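4.2 Equipment budget and purchase order

The first budget was written around arms. Two of them, bolted to a bench, plus a safety fence and the floor work that goes with it. That version did not survive the first read-through in May. What follows is the version we did buy from, with the parts that went wrong left in.

The split is simple. Hand-held grippers come first, so that people can start recording tasks right away. Arms come later, once there is data worth training on. Fingers and grip geometry are the same for both, so a worn part from one side can go to the other. That single decision took more money out of the plan than all the haggling put together.

Station kit. Each operator gets a left and right gripper, a headset, and a pair of spare fingers in a bag. Printed bodies, bought-in fingers. Tags are printed in house on plain stock and replaced when they scuff. We priced a pair of grippers at 1,755 dollars from Skilthorpe, including the small parts but not the headset. Morkulum came in lower on the bodies and much higher on fingers, and fingers are what wears out, so Skilthorpe.
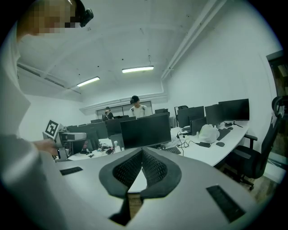
Adaeze Ogunleye

Figure 4. Hand-held gripper with fin-ray fingers in the workstation room. A second gripper, carrying a square black-and-white marker, is held by an operator wearing a headset.

Room and furniture. No new room was rented. Sessions share the office in Figure 4 with the desks and monitors, and the furniture line in the budget is zero. Tiongson argued for a dedicated space with matched lighting and he may still be right – the overhead tubes show up in a lot of wrist views. We put that question off to the second round. The cost of moving is mostly cable and lost days, and neither was easy to put a figure on.

Space per operator needs planning though. A person in a headset with a gripper in each hand takes up more floor than a person in a chair, and they turn without much warning. Desks along the sides, walking room kept clear. Chairs get pushed back before a session. We did not budget for partitions and so far do not want them.

Spares. Here the plan was plainly wrong. We allowed 4 finger sets per station for the whole period, going by the vendor's wear sheet, which assumes an arm closing at a set force. People squeeze harder than that, and they squeeze at odd angles. The revised line is 9 sets per station. Enriquez keeps the wear log and swaps on visible tearing at the rib roots, not on hours used. Storage for the spares was forgotten altogether and is now a drawer.

Compute and storage. Recording machines were already on hand. Disk was not. The storage line went in as one purchase of 3,775 dollars through Millwood, and it was the only order that came in on time and at the quoted price. Buying it in two halves would of been cheaper on paper but shipping ate the difference.

Staff time. Left out of the first draft completely, then added after Bañez asked who was going to charge the batteries. Charging, cleaning, relabeling, re-taping pads, checking that tags are flat. It comes to a real share of one person's week and should sit in the equipment budget, next to the things it keeps running. We would put it there from the start next time.

Order of purchase. Storage, then one full station, then a two week hold before ordering the rest. The hold was unpopular. It caught a bad hinge fit on the first bodies and a cable that was too short for anybody over average height, both fixed by the vendor before the larger order shipped. Arms are a separate request to the Aquino fund and are not costed in this section. Panganiban has the quotes, they expire, and teh lead time is longer than the quote period – so the numbers will have to be redone anyway.

Open items as of June 2026: headset replacement (no line yet), insurance on gear that leaves the room, and whether the second round keeps the same finger supplier.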